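本网站使用 Cookie 以改善浏览体验。继续浏览即表示您同意我们的隐私政策。[接受] [设置]

Tirine 推出桌面纸花材料包,四月起在 Kinberg 门店及线上发售

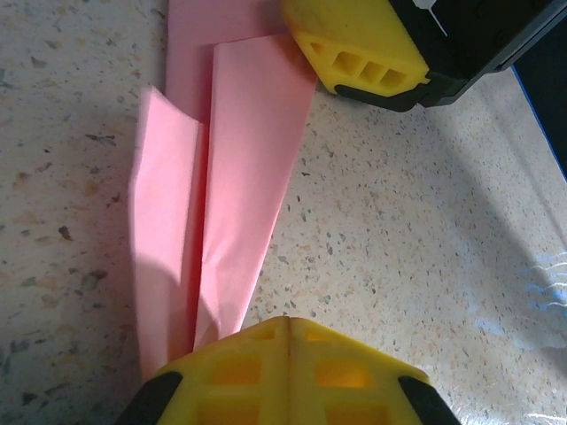 手工用品品牌 Tirine 宣布,旗下纸艺系列 Batik 新增桌面纸花材料包,四月起在 Kinberg 手工用品店和 Tirine 线上商店同步发售。新品面向没有纸艺基础的成年人和亲子家庭,所有步骤都可以在厨房台面或普通餐桌上完成,无需专门的工作台。

材料包分为粉色、米白和杏黄三个色系。每包内含已裁好的纸条12条、花茎铁丝、绿色胶带和一本折页说明书。纸条按花瓣宽度预先裁切,使用者从折叠开始操作,不必自己量尺寸。做完一枝花需要30分钟,每包材料可做3枝。

说明书的内容按实际操作顺序编排。第一步是把纸条平放在台面上,沿长边对折,用指腹压出折痕。第二步是把几层纸错开叠放,上端散开,下端收拢,捏成窄窄的一束。第三步是固定底部,用胶带缠在花茎上。最后逐层拨开上端,把边缘向外卷,做出花瓣的弧度。说明书另附两页常见问题,讲解折痕歪斜、底部松散和花瓣厚薄不均时的处理办法。

Tirine 产品部门介绍,去年公司在 Kodikara 社区活动中心举办纸花体验课,共有471人次参加。课后收回的意见中,提到最多的是裁纸费时,其次是底部不容易捏紧。新材料包因此改为预裁纸条,并把底部收窄,折叠后可以直接捏合。原先随课发放的剪刀不再列入包内,家中的普通剪刀即可用于修边。

纸张方面,Batik 系列沿用原有的供货规格。粉色纸条在强光下颜色看起来会浅一些,叠在下层或处于阴影中的部分则显得较深,拍照或搭配花器时可以留意。纸条遇水会变形、掉色,操作前请擦干台面和双手。成品应避免放在水槽边或长期日晒的窗台。拆封后未用完的纸条建议平放保存,不要卷起,以免留下弯痕。

Kinberg 门店将在发售首月开设试做桌,顾客可在店内折一朵花后再决定是否购买。试做桌不需要预约,座位坐满时按到店顺序等候,十二岁以下儿童须由成人陪同。活动期间门店每日上午十点开放试做,下午五点停止入座。Kodikara 社区活动中心的体验课照常进行,今后课上使用的材料统一更换为新款材料包,课程费用不变。

学校和社区团体如需批量订购,可通过 Tirine 线上商店的团体订购页面提交申请,注明色系、数量和希望收货的时间。团体订购的纸条可按单一颜色装箱,说明书可另行加印。

关于 Tirine
Tirine 设计并销售家用手工材料,产品包括纸艺、编织和布艺三类。Batik 是其纸艺系列,目前有纸花、纸灯罩和礼品包装用纸。

媒体垂询请通过 Tirine 线上商店的“新闻联络”页面留言,产品图片和样品可一并申请。

分享 12 | 评论 3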